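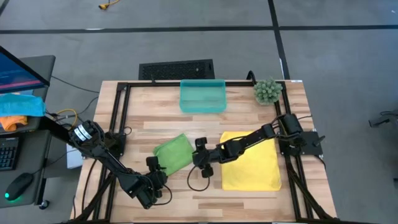

Ravindra Tripathi Discusses the Stasach Study on Learning to Fold

July 12, 2023

The Dundthorpe Institute has released the first results of the Stasach study, which examines how two-armed robots learn to handle towels and other soft goods. Ravindra Tripathi, who leads the study, spoke with the Institute's communications office at the Dulport laboratory.

The study began in February with a narrow question. The group wanted to know whether a robot trained on human-guided examples learns more from examples that go smoothly or from examples in which the operator makes a mistake and then fixes it.

"Most groups throw the mistakes away," Mr. Tripathi said. "An operator drops a corner, the recording is stopped, and it is marked as bad. We had done the same for years. We decided to keep those recordings and look at what they were worth."

The team collected 1,380 recordings of towel folding. In each one, a trained operator guided both arms from start to finish. Operators were told to continue after an error and to bring the towel back to a state from which the fold could be completed. A total of 21 operators took part, and each was given the same written instructions.

Two versions of the control software were then trained. The first used only recordings without errors. The second used a mix of clean recordings and recordings with a correction. Both sets had the same total length, a point on which Mr. Tripathi was firm.

"If one set is longer, you have learned nothing about the question," he said. "You have only shown that more data helps, and we knew that already."

According to the study, the two versions performed at a similar level when the towel was laid flat before the test. The difference appeared when the towel was placed at an angle or with one corner turned under. In those tests, the version trained on corrections was more likely to finish the fold. It also took longer, at times returning to the same corner more than once before moving on.

Mr. Tripathi described the slower pace as a real cost. "A person watching it would say that it hesitates," he said. "We have not solved that. I would not want anyone to read the report and think that we had."

Labeling also proved harder than expected. The group uses Bisht, a labeling tool developed at the Institute, to mark the moment at which an error begins and the moment at which it has been corrected. Reviewers often agreed on the second point and disagreed on the first. The labeling guide was rewritten in response, and the earliest recordings were reviewed again under the new rules.

Asked whether the findings would apply to other tasks, Mr. Tripathi was cautious. Cloth can usually be picked up and laid down again without harm. "With a glass, there may be no second attempt to record," he said.

The next phase will use larger pieces of cloth and is expected to run for about 2 years. The labeling guide will be made available to partner laboratories on request. Requests may be sent to the Dulport laboratory office.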